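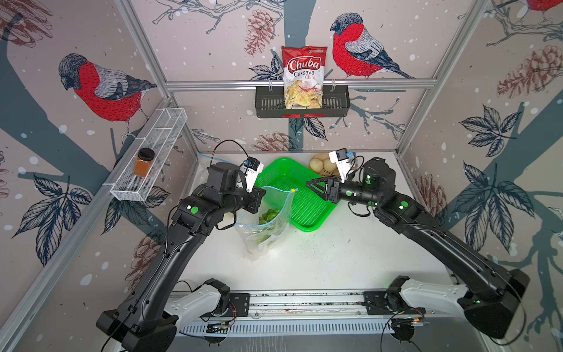 Green vegetables in a clear zip-top bag, next to a bright green tray.

Why do vegetables go limp?

Leave a carrot on the kitchen bench for a week and you can bend it without snapping it. A lettuce leaf goes floppy much faster, sometimes in one warm afternoon. The reason is water.

Vegetables are mostly water. It is stored in tiny parts called cells, which are too small to see without a microscope. Each cell is a bit like a water balloon packed inside a cardboard box. When the balloon is full, it pushes against the sides of the box and the box stays stiff. Millions of stiff cells pressed together make a crisp vegetable.

Where does the water go?

A plant in the garden loses water all day long. Most of it escapes through very small holes in the leaves. The roots take in more water from the soil, so the plant stays firm.

Once a vegetable is picked, it has no roots in the soil to drink with. It keeps losing water to the air. The cells are no longer full, they stop pushing on their walls, and the vegetable wilts.

Some vegetables lose water faster than others. Spinach and lettuce are thin and flat, so a lot of each leaf touches the air. A pumpkin has a thick, hard skin and can last for months in a cool shed. Capsicums are in between. Their skin is shiny and a little waxy, and wax slows water down.

Why does a bag help?

Air can only hold so much water. Inside a closed bag there is not much air, and it soon becomes damp. Damp air takes water from the vegetable very slowly. You may see small drops on the inside of a bag in the fridge. That is water that left the vegetable and could not get any further.

Too many drops can be a problem. Mould grows well in wet places. Some people put a piece of paper towel in the bag to soak up the extra.

The cold helps too. Picked vegetables are still alive, and they use up their stored sugar bit by bit. In the fridge this happens more slowly.

Try it yourself

You will need two sticks of celery, a glass and some cold water.

Leave both sticks on a plate overnight. In the morning, bend each one gently. Stand one stick in a glass of cold water and put it in the fridge. Leave the other on the plate. Check them both after school.

The stick in the glass should feel firmer. Water has moved back into its cells. This movement of water into cells is called osmosis (say "oz-MOE-sis").

Words to know

Cell: one of the tiny parts that living things are made of.
Wilt: to become soft and droopy from losing water.
Osmosis: the way water moves through the thin skin around a cell.

Next topic: Why do onions make your eyes water?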